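Screening forms before a first therapy visit
May 2025

Wadum: My new clinic sent a 30 question mood form before intake. I scored high and now there's a diagnosis on my chart. Is that normal?
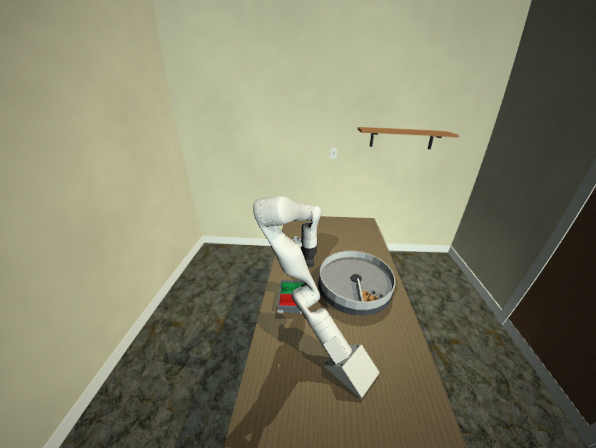
White arm on the long brown table

Keltier: Pretty common. Insurance wants a code.

Erneveck: I disagree. A form is a screen. Ask who made the diagnosis and when.
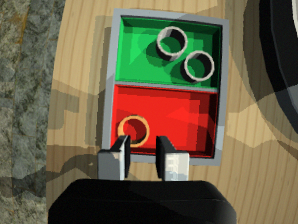
Dong: Mine was changed in July after two visits, so ask for a review. It cost me nothing.

Wadum: Okay, I'll call the office.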